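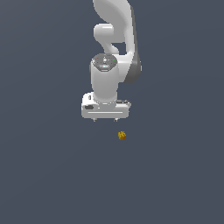 Most teams that train grasping in simulation start by making the simulator look better. They add floors, walls, shadows, wood grain, a window with light coming through it. I think this is the wrong place to spend the first month, and I say so after spending that month myself.

Our stack has two halves. Vesero runs the physics and draws the camera views. Tretine is the planner that sits on top and decides where the hand goes. When grasps started failing in November, the easy guess was that the views were too plain. Plain gray background, one arm, one object. We dressed everything up and trained again. The success rate did not move in any way I could tell apart from noise.

So we went to the logs, which we should have done first. Out of 3,000 attempts, 212 had failed in the last part of the approach, after the planner had already reported a good pose. In nearly all of them the pose estimate and the arm state came from different moments. The estimate was 40 milliseconds older than the joint readings it was being combined with. When the arm is moving slowly that hardly matters. When it is coming down at full speed, the planner is closing the fingers on a place where it used to think the object was.

The fix was 5 lines. Every message now carries the time it was measured, and the planner looks up the joint state for that time before it does any math. The same bug would have been sitting there on the real arm, where it would have cost us a lot more to find, and a prettier background would have helped to hide it. With so little else in view, a bad estimate had no clutter to blame.

The view from the hand is where this pays off. With a plain object between two fingers and empty space behind it, you can overlay the estimated pose and see at once if it has slipped. 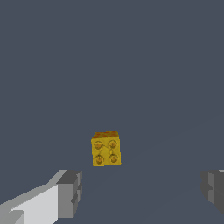
Honorato, reading a draft of this, objected that a perception model trained on flat gray will fall apart the first time it meets a real bench, and that somebody has to pay for that sooner or later. That is fair, and I would not ship a model trained this way. My argument is about order. Randomized textures and lighting belong in the second stage, after the timing, the frames and the units have been checked in a world simple enough to check them in.

I would also like the tools to help more. Prendura, our log viewer, will plot any two signals on one chart without saying that their clocks disagree. It should refuse, or at least print a warning. Simulators could do their part too and add sensor delay by default – most people will never turn it on if it ships turned off.

Until then, check the timestamps before you touch the textures.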